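Guides > Household > Laundry > Washing soft toys

November — by Koen Schouten

Section 2. Loading soft toys into a front-loading washer

This section is for the guest apartments at Gillbridge, but the steps are the same for most front-loading machines. Please read all the steps one time before you begin. You need the toy basket, one or two mesh laundry bags with a zipper, a mild liquid detergent and a dry towel.

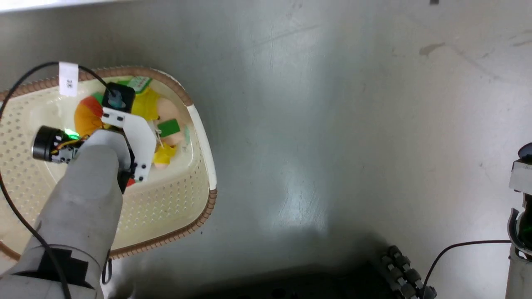
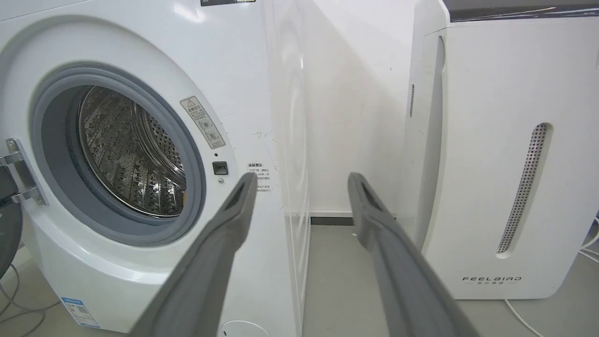
2.1 Sorting the toys

1. Put the basket on a flat, clean surface close to the machine. Do not put it on the floor, where the toys pick up new dust.

2. Take the toys out one by one and look for the care label. It is normally sewn in the side seam. If the label shows a crossed-out wash tub, the toy does not go in the machine. Clean it by hand with a damp cloth.

3. Press every toy with your fingers. If you feel a hard box inside (music, voice or light), open the seam pocket and remove the box. If it cannot be removed, wash the toy by hand on the outside only.

4. Cut off the paper and plastic shop tags, and also the string that holds them. Cut the string close to the fabric, but not the fabric itself. Put the tags in the trash at once. A string can go through the small holes of the drum and wind around something you cannot reach.

5. Make two piles by color. Red and orange toys are in the first pile, and yellow and skin-colored toys are in the second. New red plush can give color in the first wash, and a pale doll will show it very well.

6. Check the eyes, noses and buttons. A loose one must be sewn before the wash, or removed and kept in a cup.

Note: Dolls with a smooth fabric body show stains more than fuzzy toys. Rub a drop of detergent on the stain and wait 2 minutes before you load.

2.2 Checking the machine

1. Open the door fully and look inside the drum. Turn it slowly by hand one full turn. Coins and hair clips like to stay at the bottom.

2. Pull back the rubber gasket a little with one finger and go around the whole ring. Wipe away lint and hair with a damp cloth, without soap.

3. Check that the latch slot next to the door opening is clean. If there is fluff in it, the door may not lock and the program will not start.

4. Read the warning sticker on the front panel. On the machine shown, the sticker and the white label next to it are in Chinese. The white label is headed 温馨提示, which means "kind reminder". Leave all stickers where they are.

5. The round cover low on the front is for the filter. Keep it closed during washing. After plush toys I recommend to clean the filter — they lose more fiber than clothes do.

CAUTION: Never open the filter cover when there is water in the machine. Drain first, and keep a flat tray and the towel ready.

2.3 Loading and washing

1. Put the small toys in a mesh bag and close the zipper completely. Large toys can go without a bag.

2. Fill the drum to 55 percent of its space, not more. Toys take a lot of water and become heavy, and a full drum will knock in the spin.

3. If you have only one large toy, add two bath towels of similar color for balance.

4. Push everything behind the gasket and close the door until you hear the click.

5. Choose the delicate program with cold water and the lowest spin. Use half of the normal amount of detergent. Do not use fabric softener, it makes the plush sticky.

CAUTION: Do not wash foam-filled toys together with other things. Wet foam can break into pieces and block the drain.

2.4 Drying

1. Take the toys out directly after the program ends. Press them in the dry towel, do not twist them.

2. Lay them on a rack in moving air. Turn them in the morning and in the evening.

3. Brush the fur with a soft brush when it is almost dry.

4. The toys go back in the basket only when the filling is 100 percent dry. Wipe the basket first — the small holes collect dust.

Related pages
Section 1. Zenel detergent: how much to use
Section 3. Cleaning the filter and the gasket
Drostimov drying rack: assembly
Duangkaew baskets: care and repair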